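To: Housekeeping and Linen Contacts, all residences
From: Zoila Valderrama, Residential Services, Ancombe
Subject: Re: Cleaning cloths and bench tops, July changeover

Dear colleagues,

Thank you to those who replied to the notice concerning the July changeover. I am responding on the list to the message from Nelly Agudelo, as several sites have raised the same points with this office.

On 23/7 at 9:40 am, Nelly Agudelo wrote:
> Dear Zoila,
> The notice asks that all microfibre towels be
> collected after use and kept apart from the cotton.
> At Holura we have always put the two in together
> at the end of the shift. Could you please confirm
> whether the new arrangement applies to the smaller
> residences, and which colour is to be used for
> plastic surfaces? We received 179 towels in the
> last delivery and they were not sorted.
> Regards,
> Nelly Agudelo
> Holura House

The arrangement applies to all residences, including Holura and Ots. Microfibre is to be laundered separately from cotton in every case. Cotton sheds lint, which lodges in the looped pile and is then left behind on the next surface wiped. Fabric softener must not be used with microfibre at any site.

With regard to colour, purple towels are assigned to moulded plastic surfaces, including panels, lids and the rims of openings. Blue towels remain in use for glass and mirrors. Sites holding green towels from the previous contract may continue to use them on timber furniture until they are worn out, but should not reorder them.

Boonsong Jitpraphai has confirmed that Stostivent will supply 350 towels for the coming period, of which 322 are allocated to the residences. The remainder will be held in the central store. Deliveries will be sorted by colour before dispatch, and Holura's unsorted towels may be exchanged on request.

Staff are reminded that adhesive labels on plastic panels are to be left in place. Please wipe over them lightly and do not use a scraper. Where a panel has a recessed opening, the rim should be wiped first and the flat surface afterwards. No liquid is to be sprayed into an opening that has mesh or a grille behind it; dampen the towel instead.

Bohumila Hudec has asked that worn towels be returned to the store and not cut up for rags on site. A towel should be withdrawn once the pile has flattened or the edge binding has come away. Returned items should be bagged, with the name of the residence written on the bag.

Requests for additional stock should be sent to Wálter Carhuamaca before 3 pm on the working day prior to delivery. Requests sent to this list will not be actioned.

Yours sincerely,

Zoila Valderrama
Residential Services
Ancombe
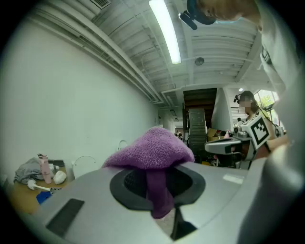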